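Tips from the Bench: Getting Good Cloth Demos Out of Hand-Held Grippers
February
By the Trallden workshop desk

Cloth is my favorite thing to teach a robot and also the thing that eats the most hard drive space for the least reward, at least if you start the way I started! These are the tips I keep taped inside the cabinet door, mostly about the software side: tracking, cutting up the recordings, training, and checking what the policy thinks it sees. We run Navex for recording and Tresesik for training, but nearly all of this carries over to whatever you use.

Calibrate the cubes before you touch the fabric. If your grippers carry marker cubes, measure the printed squares with calipers and type in the number you measured, never the number you asked the printer for. Mine came out a hair small and every recorded hand path was stretched. I spent a whole evening blaming the filter.

Check your dictionary setting, too. Two cubes need two separate sets of marker IDs, and the config should say which set belongs to left and which to right. Swap them by accident and the fitting step will still run happily – you'll just get a robot with crossed arms.

Do a slow wave first. Before each batch, turn each gripper through every angle you expect to use and look at the pose plot. Gaps show up as flat lines. A flat line shorter than 100 milliseconds I let the smoother fill in. Anything longer gets the clip thrown out, because interpolated wrist motion on cloth teaches a very confident wrong thing.

Pinch a corner and keep the cube clear of the drape. Big soft pieces love to swing across the markers, and the tracker can't find what it can't see. Raising the holding hand higher than the other one helps a lot with anything wide. 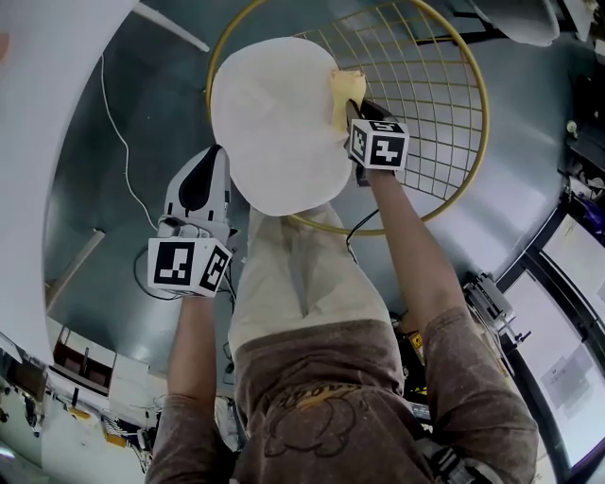 Photo: Trallden workshop

Mind the cables. A loop of cable hanging near the cloth can end up in the segmentation mask as a piece of fabric, and then the planner wants to fold it. I label a small set of frames by hand with "cable" as its own class, retrain the mask model, and the trouble mostly goes away. It's an hour well spent.

Wire racks and grids are worth a special word. Thin shiny mesh is hard on depth sensors – you get holes, speckle, and now and then a floor that seems to float. I turn the depth weight way down over the grid and let the color image do the work. The Charvát filter (a plug-in I wrote for our pipeline and am unreasonably fond of) fills small holes using the nearest good surface, but keep it away from fabric edges or it will round them off.

Split by intention. One long recording of pick up, spread, and lay down is much harder to learn from than three short ones. I put the cut where the jaws close or open, which the gripper width signal gives you for free. Leave a little overlap on both sides so the policy sees the handoff.

How many demos? For a single piece of cloth and one goal, 300 clean clips got me something I was happy to watch. Going to 450 helped with odd starting positions and hardly changed the rest. Our whole cloth folder is at 2,113 clips now, and I'd trade a good chunk of it for more variety in fabric weight.

Name your files so you can search them later. Cloth type, goal, operator hand, pass or fail. Keep the failures! A folder of failed grasps makes a lovely training set for the little classifier that decides whether to try again.

Play predictions over the real video before you run anything on an arm. Draw the planned path for both hands as colored dots and step through it slowly. You'll spot a late grasp right away, and it costs you a cup of coffee instead of a gripper finger.

Last one for this month: lock your versions. Save the tracker build, the calibration file and the training config in the same folder as the clips. I went back to an old batch last winter and had to guess at the camera settings, and the guess was bad enough that I recorded the lot over again.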